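Larkwood Breakfast Shelf: progress report to Birnix
Prepared by Tamsin Sorensen, 17/09/2020

You asked for a plain account of where the cereal sorting and packing work stands before you decide on the second payment. I will try to keep it plain. Some of what follows is less cheerful than the update you had from us in March, and I think that update promised too much.
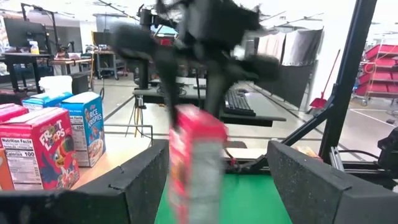
The work itself is easy to state. Boxed cereal comes in mixed, gets sorted by kind, and goes out to families in packs made up to suit the household. The grant pays for the room, the tables and mats, and part of Paloma Kasprzak's hours. It was supposed to make the sorting quicker and cut down on packs going out with the wrong things in them. I am prepared to say it has done the second. On the first I would want to see more before I signed my name to it.

What has been done

We have made up 128 packs under this grant. The plan said 2,000 over its full length. I do not see how we get there at the present rate, and I would ask you not to read the lower number as a slow start that will fix itself. Kulsoom Minhas believes the pace will pick up once the deliveries are regular. She may be right. The deliveries have been about to become regular for as long as I have been writing these reports.

The new layout is in use. Boxes wait on the light wood tabletop to the side, and the green mat between the black foam barriers is the place for whichever box is being handled. I was against the foam when it was proposed, on the grounds that it looked like money spent on padding. I will concede that it gives people a clear line to work to. Whether it needed to be that thick is another matter.

Standing the boxes upright on the tabletop has helped too. Froot Loops and Rice Krispies are hard to confuse from the front, one red and the other blue, but two blue boxes side by side still get mixed up when only the tops show. Paloma wants them kept in single rows. I agree with her, though single rows eat table space and we are short of it already.

Labels

The original proposal said we would sort by the nutrition panel as well as by brand, so that households watching their sugar could be given something suitable. I have doubts about this part and have had them from the start. Reading the calorie line alone tells you very little. Both the Froot Loops and the Rice Krispies on the table show 100 on the side, and I would not call them the same breakfast. If we are going to offer families advice on the strength of a label, somebody has to read the whole label, serving size and sugars included. That takes time we did not budget for.

Tobias Yazzie has drafted a one-page guide to the panels. It is clear and I have no complaint about the writing. My question is who will use it. Of the 8 households he showed it to, six said they picked by what the children would eat. The guide may still be worth having, but I would not spend printing money on it yet.

Problems

Crushed corners. We still have no agreed rule on when a dented box goes out and when it does not, and two people sorting on the same morning will decide differently.

Storage. The shelving ordered from Futunau has not arrived. We have been given a new delivery date twice and I have stopped passing it on.

Records. Pack sheets are being filled in, but the column for substitutions is often blank. Either there were no substitutions or they were not written down, and I know which I think it is. Maj-Britt Lindholm has agreed to check the sheets before they are filed.

Money

Spending is under plan, mainly on account of the shelving. Please do not take this as a saving. The room and the hours are costing what we said they would, and the shelving bill will come when the shelving does.

What we are asking for

We would like the second payment released, with the target for packs lowered to something we can meet. I would also like to drop the label sorting from the list of promised results until the guide has been tried properly with more households. Kulsoom does not agree with me on that — she sees it as the most useful part of the project — and her note is attached so that you have both views.

If you want to visit, a morning is best, when the table is in use. Call Paloma first, as the side door is kept locked.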